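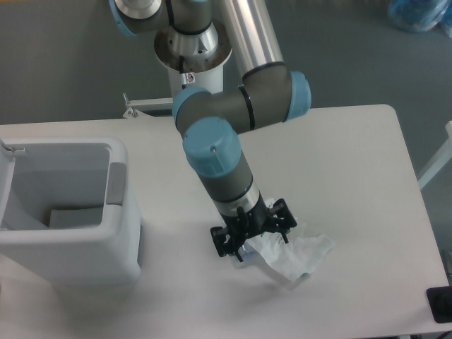
How to Put Together a Shadow Box for a Retiring Service Member

By Annag Niven

I have made a fair number of these over the years, for my husband, for two of his old flight line friends, and once for a neighbor's uncle whose medals had been living in a cookie tin since before I was born. Every one of them taught me something I wish I had known on the one before it. So pour yourself a coffee and let me walk you through how I do it now, from the first phone call to the moment you hang the thing on the wall and stand back a little teary (I always am).

Give yourself more time than you think you need. If the ceremony is in September, I would start gathering in early summer. The building itself fits into a couple of evenings, but the gathering can drag on and on, especially if there are patches from a unit that was renamed or closed years ago.

Start with the story

Before you buy a single thing, sit down with the person, or with somebody who served alongside them if it is meant to be a surprise, and ask them to talk. Where did they go first? Who was their first chief? What did they like to complain about? I write it all down in a notebook with the dates beside it, and only then do I start deciding what goes in. A career of twenty-some years won't fit in one box, and it is much easier to choose once you know which assignments they light up about and which ones they would just as soon skip.

My husband spent most of his time in maintenance, and I had assumed the big deployment would be the heart of his box. What he talked about for a whole evening was a cold little base up north and a tow tractor they called Doltell, after a cartoon one of the guys used to draw on the break room whiteboard. We found the drawing. It has pride of place, right under the flag.

Check the records before you spell anything

Ask to see the separation paperwork and copy the awards off it exactly, including the devices that go on the ribbons. Memory is a lovely thing but it is not to be trusted with oak leaf clusters. I once had a nameplate engraved with a squadron number two digits out of order, and I paid to have it done over, and I would like you to learn from my wallet.

If the paperwork has gone missing, a request for a replacement can take a good while, so send it off first and get on with everything else while you wait.

Choose the case

You want depth more than anything. A folded flag is thick, and so are medals on their drapes, and a case made for photographs will squash the lot. Mine are all 4 inches deep on the inside. The one I keep going back to is the McIver from Gillura, a plain walnut case with a hinged front, and I paid $139 for the last one. You can certainly spend less. A careful person with a miter saw could make one for the price of the wood, and my brother-in-law did, and I was only a little jealous.

Look for a front that opens on a hinge or slides out. You will want to get back in someday to straighten a ribbon, or to add something that turns up in a drawer. And if the box is going anywhere near a window, pay the extra for glass or acrylic that filters ultraviolet light. Ribbons fade faster than you'd believe, and the reds seem to go first.

Lay it out flat

Cut a piece of brown paper to the inside size of the case and put it down somewhere it can stay for a few days. Set everything on it and start shuffling. I put the flag in first, point up, usually at the top center, and then I bring the rank insignia down one side in order, from the very first stripe to the last. Medals and ribbons go in the middle where the eye lands. Patches fill in along the bottom, and the nameplate goes wherever there is a bit of quiet.

Leave it overnight. Come back in the morning and you will see right away that something is crooked or crowded, and most likely you will take out two or three things. Let them go! They can live in an envelope taped to the back of the case, which is where I keep spare patches and a typed copy of the whole story.

When you're happy, trace around every piece in pencil and take a picture with your phone. You'll be lifting it all off again and you will not remember where the third patch went.

Write the nameplate

Keep it short. Name, rank, branch, years of service. One more line if there is something they are proud of. For one of our friends, a flight engineer, we added "2,540 flying hours" and that was the line everybody leaned in to read.

For the longer story on the back I hold myself to 200 words, which is hard for me, as you may have gathered by now.

Mount everything so it can come off again

1. Cover the backing board in fabric. I use a dark blue cotton velvet from Tillo, ironed from the wrong side, pulled snug and stapled on the back, starting from the middle of each edge and working out to the corners.

2. Lay your brown paper over the board and prick through the pencil lines with a pin — small pricks, just enough to find your way.

3. Push insignia and badges straight in by their own posts and put the clutches on behind. If the board is too thick for that, snip the hole a bit wider with an awl.

4. Stitch the patches on with matching thread, a few stitches at each corner. Please don't glue them. Glue stains through over the years and you can never get it out.

5. Hang medals from their own pins, and put one hidden stitch through the drape so they don't swing when somebody shuts a door too hard.

6. Set the flag in last and check that the front closes without pressing on it. If it does press, refold the flag a little tighter, and have a second pair of hands for that part.

7. Wipe the inside of the glass with a dry, lint-free cloth before you close up. Then look again from the side with a lamp on, and wipe it once more.
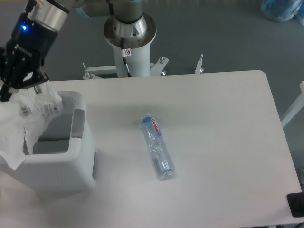 Can I put original letters and photographs in the box?

I would use copies and keep the originals in an acid-free folder, stored somewhere dry and dark. A good color copy on heavy paper looks just as nice behind glass, and you can shrink it to fit the space. If the family feels strongly about showing a real letter, slip it into a clear archival sleeve, keep the box off any wall that gets direct sun, and open it up once a year to see how the ink is holding.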